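Comparer deux pinces sur un humanoïde : la méthode rapide

Notes prises en vitesse, je complèterai si j'ai le temps. But : comparer la pince Fuvberg et la pince Hollis sur le même bras, même contrôleur (Wulo), même pièce. Sinon on compare n'importe quoi.

Avant de commencer : batterie de tests écrite, seuils fixés, arrêt d'urgence en main. Pas dans la poche. En main.

1. Sécuriser. Attache au plafond d'abord, alimentation ensuite. Vérifier le mou, le robot doit pouvoir plier les genoux sans tirer dessus.

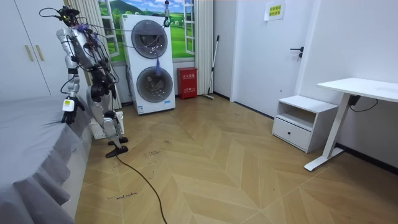 2. Régler la pince au repos. Bras relâché, couple à zéro, attendre 19 secondes que les valeurs se stabilisent. Noter l'offset. Attention au mobilier : avec la main qui pend juste au-dessus du bord du lit, une ouverture brusque et les doigts partent dans le drap. Donc première ouverture à vitesse mini, toujours. Le câble d'alim qui traîne au sol, le garder derrière les pieds, jamais entre.

3. Lancer la série. Fréquence de commande 700 Hz, ne pas y toucher entre les deux pinces. Othmane El Idrissi montait à 2000 sur la Hollis, ça passe, mais alors les courbes ne se superposent plus et on recommence tout. Même objets, même ordre. Un tissu, un flacon souple, une poignée.

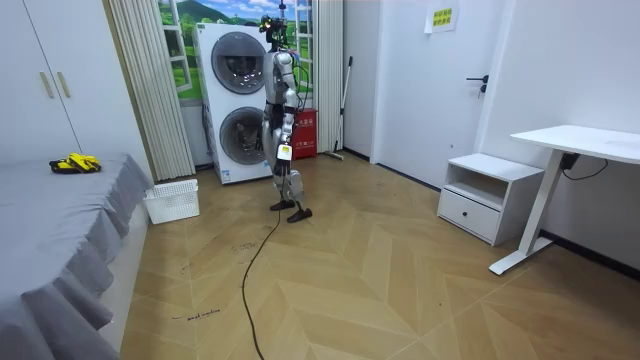 4. Changer de pince. Couper le couple, dévisser, remonter, refaire l'offset (oui, encore). Le fichier de config ne se recharge pas tout seul sur le Wulo, il faut redémarrer le service. J'ai perdu une matinée la dessus en mai.

5. Dépouiller. Regarder le glissement avant la force max. Beverley Lightfoot a un script chez Ronotport qui aligne les deux journaux, sinon un tableur suffit. Écart de plus de 2 mm entre deux essais identiques : essai jeté, on refait.

Mon avis pour l'instant : Fuvberg sur le tissu, Hollis sur les poignées. Flacon souple, pas tranché, les deux écrasent trop. A reprendre avec un seuil de courant plus bas.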